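The pen pot problem

I own 4 pen pots. I know this because in June I finally cleared the desk, a job I had been putting off since we moved to Clusbridge, and they came out from behind the monitor one after the other like guests leaving a party they hadn't enjoyed. Between them they held three working biros, a tyre gauge and a great deal of grit.

The blue mug went back to the kitchen. The bamboo one had split. The one shaped like an owl was a present from my brother and has gone to live on a high shelf where it can judge the printer. That left the black wire-mesh cup, which I bought from Lastska when I started working from home and have disliked ever since, mainly because anything thinner than a pencil pokes out through the side and snags your sleeve. It is also, annoyingly, the only one that doesn't fall over.

So the mesh cup stayed, and I made a rule. It would hold things I use every day and no others. Two pens, one pencil, scissors. I wrote this on a sticky note, stuck it to the monitor and felt very grown-up until lunch.

The trouble with a pot on a desk is that it's open at the top. You walk past with something in your hand, you don't know where it belongs, and there is a hole, right there, asking for it. Within a week mine had taken in a hex key, a dead torch and half a clothes peg. I emptied it again. I wiped the desk down again. Then I needed somewhere to put the band. 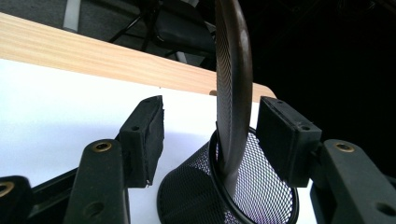
One cup, one band. The system in action.

I can't throw the band out. It's curved and black with a fine woven look to it, and it is far too tall for the cup, so it leans. I've tried it in the drawer, where it stops the drawer shutting. I've tried it on the hook behind the door, where it fell off in the night and frightened both of us. In the cup it at least stays where I put it, and they nearly match, which in this house counts as interior design.

Hugo Echevarría, whose desk is the other half of the room and has nothing on it except a lamp and a moral position, says that I haven't tidied up, I've just made the mess vertical. He may be right. He also keeps more than 20 chargers in a shoebox under the bed, so I'm not taking lectures.

Next is the bottom drawer. I opened it this morning, saw a Clatisier catalogue and what looked like soup, and closed it again. I'll want a cup of tea first, and possibly gloves.

Filed under: house, desk, losing battles

Shared 20 times — 4 comments

Back to top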